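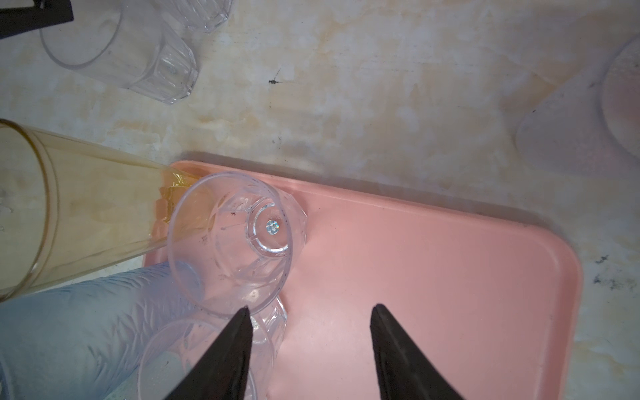 Warum ich auf den Becher setze

Wer mich fragt, ob Maschinen uns im Haushalt bald etwas abnehmen, bekommt von mir seit Jahren dieselbe Gegenfrage: Kann sie den Tisch abräumen? Ich meine damit keinen Saugroboter, der brav um Stuhlbeine kurvt, und auch keine Spülmaschine. Ich meine das Dazwischen. Becher einsammeln, aufs Tablett stellen, Tablett wegtragen. Ein Kind kann das mit vier, meistens ohne Bruch, und für einen Roboter ist es immer noch eine der schönsten Aufgaben, die man ihm stellen kann.

Schön, weil so viel darin steckt! Ein durchsichtiger Kunststoffbecher ist für eine Kamera eine Zumutung. Man sieht durch ihn hindurch den Tisch, den nächsten Becher, und wenn es dumm läuft, die eigene Zange. Ein geschliffenes Muster macht die Sache noch wilder, dann glitzert es an Stellen, an denen gar keine Kante ist. Dazu liegt so ein Becher gern auf der Seite und rollt beim ersten Antippen davon. Wir Menschen merken von alledem nichts. Wir greifen hin und reden dabei weiter über das Wetter.

Ich komme aus der Gastronomie, genauer aus der Kantine von Haberkorn, wo wir mittags 57 Tabletts auf einmal in der Rückgabe stehen hatten. Dort habe ich gelernt, wie viel Können in dieser Arbeit steckt, für die sich kaum jemand bewirbt. Die guten Leute an der Rückgabe hatten einen Blick dafür, welchen Becher man zuerst nimmt, damit die anderen stehen bleiben. Erklären konnten sie es nicht. Genau an dieser Stelle finde ich die Robotik gerade so aufregend, denn sie versucht, einen Blick zu lernen, den keiner aufschreiben kann.

Ein Arm ist zu wenig

Lange dachte ich, ein einzelner, sehr guter Arm müsste reichen. Inzwischen bin ich überzeugt, dass es zwei sein sollten. Einer hält, der andere schiebt nach. Einer holt den Becher hinten rechts, der andere kümmert sich um das Gedränge in der Mitte. Mit einer Kamera am Handgelenk sieht jeder Arm aus der Nähe, was er gleich anfassen will, und das hilft bei durchsichtigem Zeug enorm.
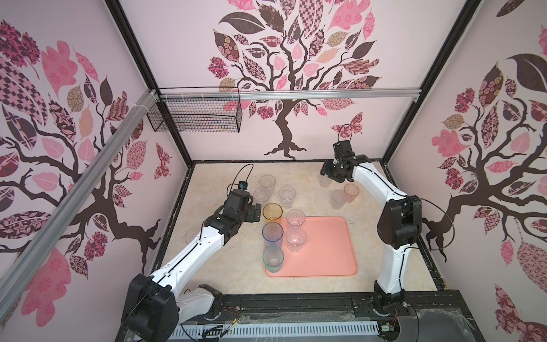

Was noch fehlt

Tempo, vor allem. Und die Gelassenheit, wenn etwas schiefgeht. In der Kantine fällt ein Becher um, man stellt ihn auf und weiter. Eine Maschine muss erst einmal merken, dass er umgefallen ist – und dann entscheiden, ob sie von vorn anfängt oder vom jetzigen Stand aus weitermacht. Das zweite wäre Haushalt. Das erste ist Vorführung.

Elf Becher auf einem Tisch sind deshalb eine ernsthafte Prüfung. Klare zwischen getönten, manche dicht beieinander, manche am Rand, und jeder Griff verändert die Lage für den nächsten.

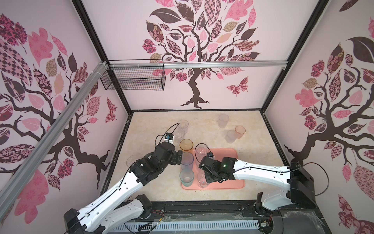 Vier Becher auf dem Tablett, sieben daneben.

Wer jetzt abwinkt und sagt, das schaffe er in 30 Sekunden, hat recht. Mich stört das überhaupt nicht. Ich würde einem solchen Gerät ohne Weiteres die halbe Nacht geben, wenn am Morgen die Küche frei ist. Bis dahin räume ich selbst ab und freue mich über jeden Becher, den so ein Greifer sauber absetzt.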